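Home Cinema Installer, Somstead

Peltetell fits televisions, projectors and surround sound in houses across Somstead and Vestesthorpe. We need one more installer, starting in February.
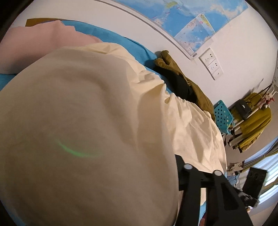
The job
40 hours a week, mostly in customers' homes
Wall mounting, cable runs and speaker set-up
Setting picture and sound, then showing the customer how to use it

What you need
Full driving licence
At least 3 years in AV or electrical work
Able to lift a large screen with a colleague

Van, tools and phone supplied. Pay depends on experience.

To apply, send a CV and a short covering letter to Ryan Rowbotham, quoting job number 816.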